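In praise of small things that shut

I have a weakness for anything with a lid, a catch or a drawer in it, and the smaller the better. Show me a grand wardrobe and I will nod politely. Show me a box that fits in one hand and has two little drawers with knobs on, and I will have opened both before you've finished telling me where you bought it!

My aunt, Araceli Mateos, kept a sewing shop in Tejada, and behind the counter stood a cabinet her father had built in 1946. It had 63 drawers. I know because they were numbered, in white paint, and because number 15 was where she put the sweets. The rest held hooks, press studs, bobbins, elastic, and in one case a single glass eye from a toy bear, waiting for the bear to come back. What I loved was that she never had to hunt. A customer would ask for a grey zip and her hand was already moving.

People now tell me that clear plastic tubs do the same job, and that open shelves are better still as you can see everything you own. I've tried it. I lived for two years in a flat in Stutmont with open shelves in every room and I have never felt so stared at by my own belongings. Spare keys, stamps, the odd button, foreign coins — they don't want to be on show. They want a small dark place of their own, with a knob.

And a knob matters more than people think. Brass is my favourite, even the cheap sort, for it catches a bit of light and gives your fingers something definite to take hold of. A drawer you have to prise open with a fingernail is a drawer you'll stop using by February.

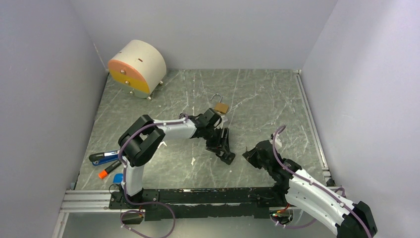
The same goes for padlocks. I am very fond of a little brass padlock, the kind that came with a diary or a money box and wouldn't have kept out a determined toddler. Security has never been the point of them. When I was nine my friend Nerea Peñalver and I shared one between us, with a key each, and we locked up the most boring things you can imagine (bus tickets, a list of teachers we liked, half a rubber). Because there was a lock on it, every one of those things was treasure. I still have my key. Nerea says she has hers, and one day we'll find out what became of the lock.

My husband, Julián Collado, thinks all this is a long way of saying I have too much stuff. He may be right, though he keeps his fuses in a biscuit tin with the screws and the birthday candles, so I don't take lessons from him. What I would say is that a small drawer is a strict thing. It fills up. You can't shove one more jumper into it and lean on the door, and when mine are full I have to sit down and decide, which I find I enjoy — an hour at the kitchen table with everything tipped out on a tray and the radio on.

So if you see an odd little chest at a market, something round or crooked or painted in two colours that shouldn't go together, do pick it up and try the drawers. If they run smoothly, take it home. You'll know what belongs in it within the week, and if you don't, put sweets in the top one.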